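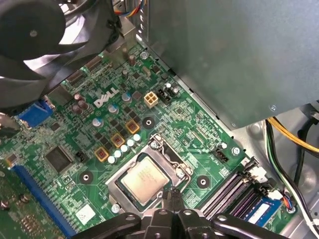 Dell board at the Irkier open day, CPU in the socket, lever still up.

September 2023. Visit to Irkier, Salladby site, open day for the Tanoli cell. Went with Wajid Arain. Writing this up the same evening before I talk myself into liking it.

What they claim: the cell can take a desktop processor out of an office PC and put one in, with no fixture on the board side. The invitation said "any board." The talk said "most boards." The engineer running the cell said "this one, and a couple like it," and I believe the engineer. They are selling it to refurbishers. Gidinum is supposed to be the first customer, but I couldn't get anyone to say whether Gidinum has signed or only asked for a quote.

Arrived during the coffee, so we missed the safety talk and got a paper copy. Good spot near the cell once the first group moved off.

Cycle time on their slide is 200 seconds for one CPU insert. I asked what starts and stops that clock. It starts with the chip already in the fingers and stops when they open. So no picking from the tray, no lever, no load plate, no cooler, no paste. I would guess a person on our bench takes less than that for the whole lot, but I haven't timed it and should before I say so to anyone. 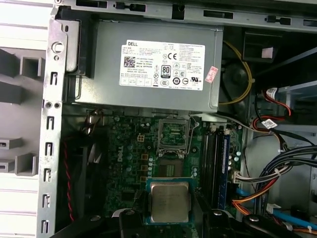 The lever is the part I kept coming back to. A person opens the socket before the robot does anything, and a person closes it after. They say closing it is "on the roadmap for November." I have a drawer full of roadmaps. If someone has to stand there to work a lever twice per machine, they may as well drop the chip in while they are at it.

Contact pins: this is a socket with the pins in the board, so a bad approach costs you a motherboard. Asked for the count of damaged sockets. First answer was that they don't see it as a problem. Second answer, after Wajid asked the same thing more politely, was 5 sockets over the whole development period. Then the number of inserts those came out of: 328. Fine, that is something. Next question was how many of the 328 were on real boards, and that took a phone call.

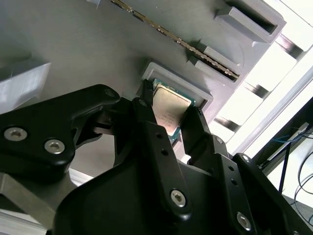 Around 300 of them were on the printed gray panel. So a printed panel with a socket-shaped recess has been getting most of the practice, and it has no pins to bend. If all 5 damaged sockets came from the remainder, the rate looks very different from the one on the poster. I wrote it out on the back of the safety sheet and showed it to the engineer, who didn't argue and said the slide was made by someone else.

I don't object to practicing on a print. We do it too. I object to adding the two piles together and putting one number on a wall.

Other notes:
Grip is on two sides of the chip. Asked about force, was told it is limited in software, no value given.
Wrist camera does the final alignment. I wanted to see it with the room lights off. Refused, politely.
Orientation check: they say it looks for the corner mark. Asked to see it handed a chip turned the wrong way. "After lunch." Did not happen after lunch.
Cables: no test with loose cables lying over the socket, and half of what comes through our door looks like that.

I also asked to see it work on a case other than the Dell. They have one, it was in another building – so that is a no for today.

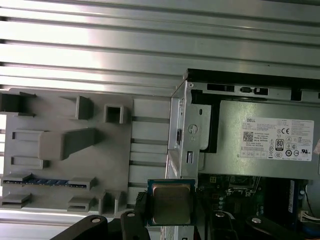
Wajid Arain read this over and says I am grading a demo as if it were a product. He would give them more credit for working inside an open case at all, with the power supply right there and sheet metal close by, when most vendors lay a bare board flat on a table. He also thinks the lever is the easy half and that I only dislike it because I asked about it first.

Maybe. I'll give him the case. The lever I'm keeping.

To do: time our own bench, lever and load plate included, chip from tray. Write to Irkier for the real-board inserts listed separately, with the socket damage against each. Ask for the wrong-way chip on video if they won't do it live. Wajid to ask Gidinum directly what they have agreed to. No purchase request until the second item comes back.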